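Pano multiusos Marty, amarelo-esverdeado, formato quadrado

Solum Casa > Cozinha e limpeza > Panos
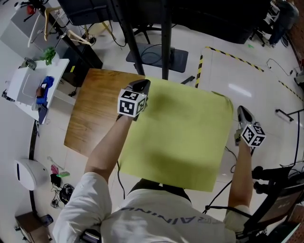
O essencial

Um pano grande, quadrado, de uma cor que a fábrica chama "lima seca" e que a nossa colega Nantana Thammasiri insiste em chamar "mostarda com dúvidas". Estendido, tapa a maior parte de uma mesa de trabalho de madeira. Dobrado em quatro, cabe numa gaveta já cheia de outros panos, que é onde costuma acabar.

O Marty não promete mudar-lhe a vida. Limpa a mesa, seca a loiça, forra um tabuleiro e cobre o pão enquanto a massa pensa no que quer ser. Também serve para treinar dobras, actividade que tem mais adeptos do que se julga e menos talento do que seria desejável.

Características

Referência: Marty 43
Formato: quadrado
Cor: amarelo-esverdeado, lisa, igual dos dois lados
Composição: mistura de algodão e poliéster
Bainha: costurada nos quatro lados
Lavagem: máquina, até 36 ciclos testados sem perda visível de cor
Venda: embalagem de 2 unidades
Marca: Stomel

Os cantos

Recebemos muitas perguntas sobre os cantos. Sim, levantam um pouco quando o pano está estendido. A bainha é mais grossa nesse ponto e tem opiniões próprias. Passe a mão do centro para fora e eles acalmam, pelo menos até virar costas. Quem não suporta a ideia pode passar a ferro em temperatura média, do avesso ou do direito, que no caso vão dar ao mesmo.

A vantagem é que um canto levantado se agarra melhor. Para dobrar, pegue nos dois cantos mais próximos de si, leve-os aos de trás, alise e repita no outro sentido. Se o resultado parecer um trapézio, volte ao início e não comente com ninguém.

Sobre a cor

Numa mesa de tom alaranjado o pano vê-se bem, o que dá jeito para perceber onde acaba um e começa a outra. Em bancadas brancas fica francamente vistoso. Em bancadas verdes não recomendamos, mas também não proibimos. A primeira lavagem deve ser feita em separado, sobretudo se houver camisas brancas por perto e alguma estima por elas.

Cuidados

Lavar a 40 graus, sem amaciador. O amaciador deixa o tecido muito agradável ao toque e bastante inútil a absorver água. Pode ir à máquina de secar em programa suave. Não usar lixívia, a menos que o objectivo seja ter um pano de outra cor.

Opinião da casa

"Comprei para a cozinha, está na oficina. Já cobriu a bancada, uma bicicleta e o gato. O gato foi o único a reclamar." Marcelle Pruvost, secção de têxteis

Disponibilidade

Do primeiro lote, de 2,000 unidades, ainda há stock no armazém. A versão azul está esgotada e regressa quando a Stomel decidir, o que ela comunica sempre com grande solenidade e pouca antecedência. Encomendas feitas até ao fim de janeiro levam a embalagem simples, em cartão. Depois disso passa a haver uma cinta de papel com o nome do pano, para o caso de alguém se esquecer de como ele se chama.

Também pode interessar

Tabuleiro Skisberg, com pegas, tamanho médio
Ganchos adesivos Stomel, conjunto de 2
Pano de loiça Marty, versão pequena, às riscas

Devoluções

Aceitamos panos por usar, na embalagem original. Panos usados aceitamos apenas como história, por escrito, através do formulário de contacto.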